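Home Projects Staff Library Contact

The Lidach Mechanics' Institute and the Improvement of Everybody

By Mechthild Ortner
August
Project report, Local and Community History

Introduction

The Lidach Mechanics' Institute was founded to bring useful knowledge to working men. As far as I can tell from its minute books, it had few mechanics as members and spent a good part of its first decade arguing about the billiard table. My project asked what people in the district wanted from the place, compared with what its founders thought they ought to want.

Sources

I used the surviving minute books, the library's borrowing register and the Unau district newspaper on microfilm. The newspaper reported every lecture as "well attended", including one on a night when the minutes say the speaker's buggy was bogged at Penorell and the lecture was put off. I have treated its adjectives with caution after that.

The first minute book is missing its back cover and has been used by a child to practise the letter G. The handwriting in the second is lovely and almost unreadable.

What was on offer

The founders' prospectus promised lectures in chemistry, geology and "the principles of steam". In the first winter there were five. The chemistry lecturer broke a window. The geologist, a Mr Goicoechea, was invited back, and the minutes praise his "moderate length", a compliment they pay to no other speaker.

The library held 913 volumes when it was first catalogued. The catalogue puts sermons and engineering at the front and fiction at the back under "Miscellaneous", where it takes up more pages than everything else together. The borrowing register is blunter still. Novels went out constantly, and a treatise on hydraulics was borrowed once and came back the following morning.

Suppers

Membership peaked at 178, in the year the Institute let women join at half price and began serving supper after lectures. The two changes were made at the same meeting, so I can't separate their effects. Men paid at the door and ladies brought a plate. By the next winter the notices in the newspaper gave the supper more lines than the lecture, and one of them forgot to mention the topic at all. A motion that supper be withheld until question time had finished was lost without a seconder.
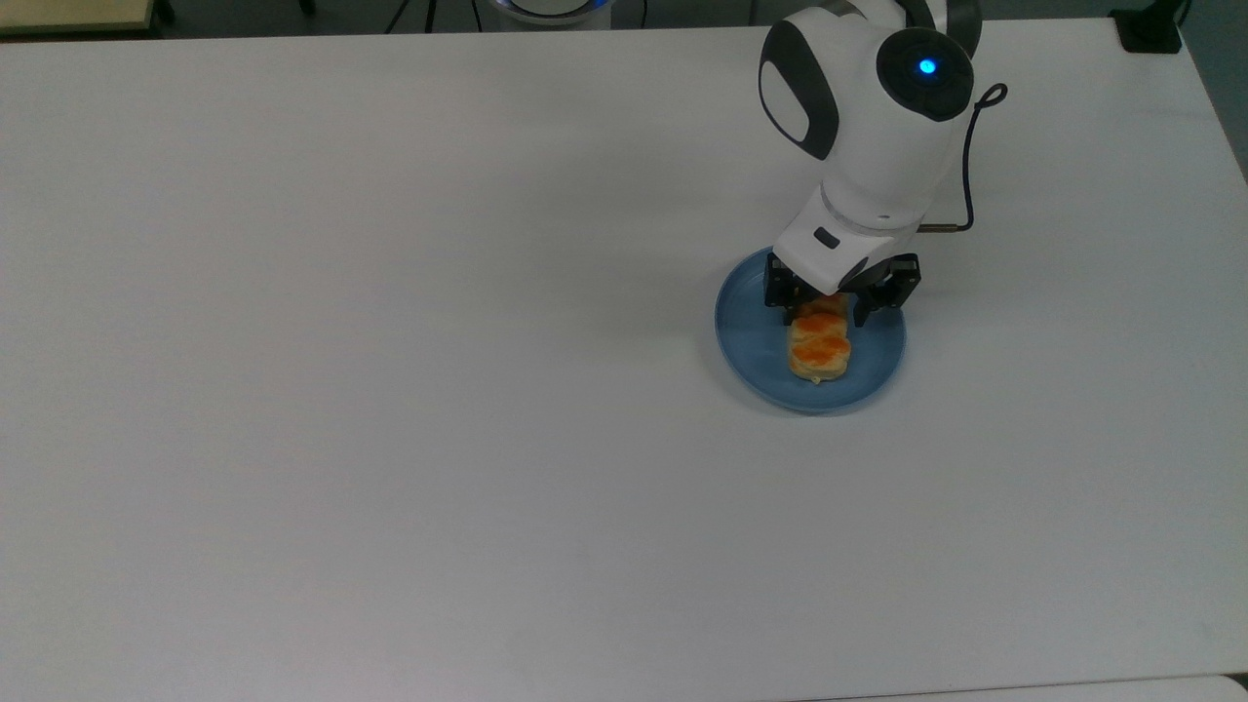 Decline

Picture shows did what hydraulics couldn't, and filled the hall. The Institute rented it out for them and then found that its own lectures had to fit in around the bookings. The library was sold off in job lots. A Unau dealer took the sermons, and I'd like to know what he did with them.

Findings

Most histories of these institutes describe them as failing, given that they set out to educate labourers and ended up lending novels to shopkeepers. I think that takes the prospectus too seriously. Members paid their subscriptions, read what they liked, ate supper and occasionally learned something about rocks – which compares fairly well with my own attendance at lectures.

Limitations

The report was meant to be 3,000 words with a second institute for comparison. Penorell's records were stored under a leaking roof, and what's left is a cash book and the rules for the reading room (no dogs, no spitting, no reading aloud). I've put the rules in the appendix. The cash book covers only firewood.

Back to top | Contact the History Office | © Student authors, all rights reserved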